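Refill shops should stop apologising for being dull

I have been buying shampoo from a refill shop in Lulton for two years now, and I think the beauty trade has got refills wrong. The big counters treat them as a treat for people who already own the fancy bottle. You pay full price for a heavy glass jar, then you are offered a pouch that saves you a small amount and comes in more plastic than you expected. I have done it myself with a Pondholm face cream. The jar is lovely. The refill pod clicked in badly and left a good spoonful of cream behind.

The shop in Lulton works differently. You take whatever you have, they weigh it, you fill it and you pay for what went in. There are 30 products on tap, most of them plain. The conditioner smells of very little. The hand wash comes in two scents and one of them is always out. None of it would look good on a shelf in a magazine, and I have saved a fair bit of money there.

Yanti Chong, who runs the place, told me in May that her biggest problem is getting people to come back a second time. They fill a bottle, use it, and then buy a new one at the supermarket while they are doing the food shop. I understand that. I have stood in the aisle with wet hair in mind and no bottle at home worth washing.

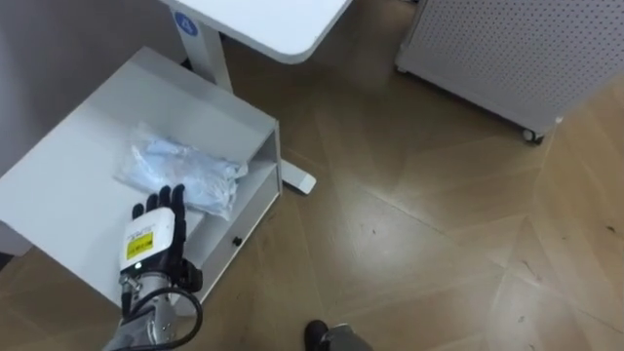

Where I part company with some refill fans is on skincare. A friend of mine, Fionnuala Keogh, decants everything, including her sunscreen, and I wish she wouldn't. Sunscreen is tested in the packaging it is sold in. Anything with vitamin C goes off once air gets to it. Those should stay in the tube they came in, and a shop that puts them on tap is asking for trouble. Shampoo, body wash, hand soap and bath salts are fine, provided the bottle is clean and properly dry before you fill it.

Price matters too. Fornemus sells a refillable lipstick case that costs more than four of its ordinary lipsticks. The bullets are cheaper, but you would have to finish every one to come out ahead, and I have finished two lipsticks in my adult life. I doubt I am unusual. For most of us a refillable lipstick is a nice object and should be sold as one.

What I would like is for the chemists to put in a few taps next to the till. Shampoo, conditioner, hand wash. Let people bring any bottle, charge by weight and put the price per 100ml where it can be read without glasses. Until then I will keep going to Lulton with my old bottles in a carrier bag. The mint hand wash was out again last time, so I got the other one.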